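Reusing Cardboard Boxes for Storage and Mailing

Most homes have a pile of flattened boxes behind a door. Some of them are worth keeping and some should go straight to recycling. A few minutes of sorting makes the pile smaller and the boxes you keep more useful.

Which boxes to keep

Press the middle of each side with your thumb. A good box pushes back. If the side gives and stays dented, the board has lost its strength and will not hold up in a stack. Look at the corners next. Light wear is fine, but a corner that has split along the fold will keep splitting.

Smell the inside too. Cardboard that has been in a damp basement holds the odor and passes it on to clothes and paper. Anything with grease stains should go, and so should any box that held produce, as it can carry insects into a closet.

Keep a few sizes only. In our house in Olport we settled on one small size for books and hardware, one medium size for linens and toys, and a couple of tall narrow ones for things that have to stand up, such as rolled paper, lamp parts and bottles.

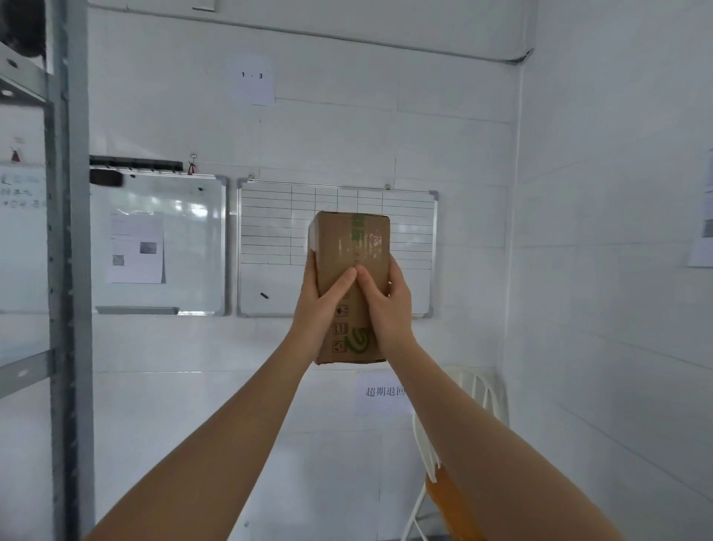 Tape makes more difference than people expect. Masking tape dries out and lets go within a season. Use proper packing tape, run it along the center seam, and carry it a few inches down each end. For anything heavy, add a strip across each of the two open edges so the tape forms an H. Rub it down hard with the side of your hand. Tape that is only laid on will lift in cold weather.

Old tape does not need to come off if it is still flat. If it is curling, warm it with a hair dryer on low and pull slowly, keeping it close to the surface. Pulling straight up takes the top layer of paper with it.

Labels

Write on a side, never only on the top. Once boxes are stacked, the top is the one face you can't read. A wide black marker is easier to see in a dim garage than a ballpoint. Write what is in the box and which room it belongs to, and leave it at that.

Sticky notes are fine for a day of sorting, but they fall off in storage. Copy the wording onto the box before you put it away. If you are mailing a used box, cover or remove every old address and barcode. Marker alone can leave a barcode readable to a scanner, so a piece of plain paper taped over it is safer.

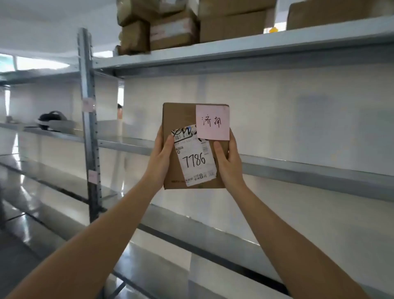
Small box with a sticky note and a handwritten number on the label.

Stacking and shelving

Put the heaviest boxes at the bottom and keep the edges lined up, as the strength of a box is in its corners. Leave a gap between the back of the stack and an outside wall so air can move. On a concrete floor, set the bottom row on a pallet or a pair of boards – concrete stays damp even when it looks dry.

Metal shelves are better than wood in a basement. Check the load rating before you fill them. Ours are rated at 400 pounds per shelf, but that assumes the weight is spread out and the feet are level.

Go through the stored boxes every February or so. Replace any that have gone soft, and recycle the old ones flat.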